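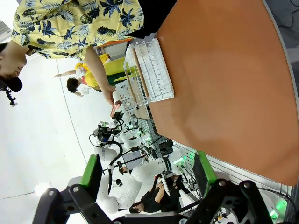 Week 7: Setting Up a Kitchen That Works for the Person Using It

Welcome back, everyone. Last week we spent most of our time on bathrooms, and I know a few of you were itching to get to the kitchen, so we'll go straight there. Please have the reading by Rocío Salinas handy (the chapter on reach and routine), as I'll be leaning on it quite a bit tonight.

Where we got up to

You'll remember that we look at a home in terms of what a person does in it, and only afterwards at the furniture. A kitchen makes this lovely and plain. Think about making a cup of tea. You fill the kettle, find a mug, open the fridge, put the milk back, and at some stage somebody has to wash up. Each of those is a reach, a lift or a turn, and for a client with a sore shoulder or poor balance any one of them can be the bit that puts them off the whole business.

The three zones

Salinas divides storage by effort, and I've found her scheme holds up well in ordinary houses.

Easy zone: between hip and shoulder height, close to the front edge. Everyday plates, mugs, the kettle, medications if they're kept in the kitchen.

Stretch zone: above the shoulder or below the hip, but reachable without a stool or kneeling. Baking dishes, spare tins, the good glasses.

Rare zone: anything that needs a step, a crouch or a second person. Christmas platters can live here quite happily until December.

When you do your home visit, sketch the kitchen first and colour the zones in afterwards. People try to do both at once and end up with a muddle - I did it myself for years.

Washing up and putting away

I give this its own section as students tend to skip it. Cooking gets all the attention, but drying and putting away involve more reaching than you'd think, and they come at the end, when the person is already tired. Some things to ask your client:

Where do the clean dishes sit, and how far is that from the cupboard they belong in?

Do you dry with a tea towel or leave things to drain?

Is there somewhere to sit while you do it?

Which item do you dread lifting?

That last one is my favourite question in the whole interview. You'll hear some wonderful answers, and it's very often a cast iron pan that belonged to someone's mother. Please don't tell anybody to throw it out! Find it a home in the easy zone and see how they go.

Case study: the Claleck Street flat

Our client is 71, lives alone, and had a wrist fracture two winters ago. She cooks most days and is proud of it. Her bench is 132 cm long with the sink at one end, and her dinner plates are kept in an overhead cupboard at the other. She told Siyabonga Maluleke, who did the visit, that she'd started eating off side plates - they were lighter and on the lower shelf.

In your groups, work out what you'd move first and what you'd leave alone. Keep the cost of any purchases as low as you can. I'd like to see at least one change that could be made that same afternoon with nothing bought at all.

For next time

Finish your zone sketch of a kitchen you know well. Your own is fine, and so is a neighbour's if they'll have you.

Read the Jindudik housing notes, sections 2 to 7. The part on lighting is dry going but worth it.

Written case responses go in the tray outside room 2716. Please put your name on every page, as the staples in that building are not to be trusted.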